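22 September 2025

Thermal paste trial, second look. The Ziner sheet says its new paste needs no curing time and beats our usual stuff by 7 degrees at full load. I don't believe the 7. Their test used a bare bench board in a cold room, and nobody here runs one of those.

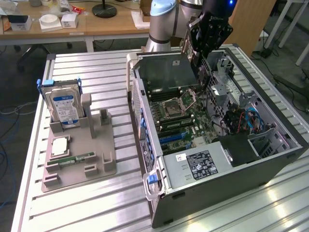

Tower on its side, panel off, socket open.

Plan is 3 applications of each paste, same cooler, same screws, same order of tightening. Last April we changed the cooler halfway through and then argued over the numbers for a week. Load test runs until the reading settles, then 21 minutes more.

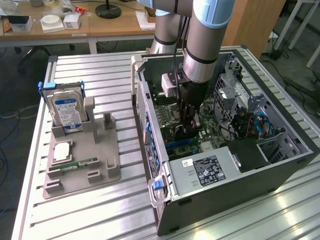
Zatance sent their own figures as well, all rounded to the nearest 5, so I've left them out. Room temperature goes in the log this time — every run, not just the first.

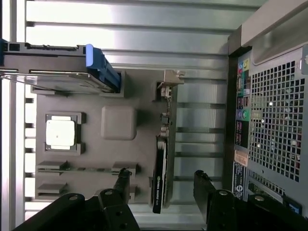
Airflow bothers me more than paste. A drive caddy in the wrong spot can do as much to a reading as anything out of a tube. The one with the blue plastic handle stays where it is for every run, and anybody who shifts it starts the set again.

Cut-off is 80 degrees. If either paste gets there, stop and write it down.

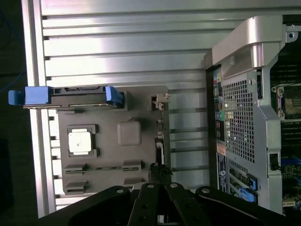 Still want to know who paid for the Simanjuntak comparison. It quotes the Ziner sheet twice and gives no raw readings. Ask for them before ordering more tubes.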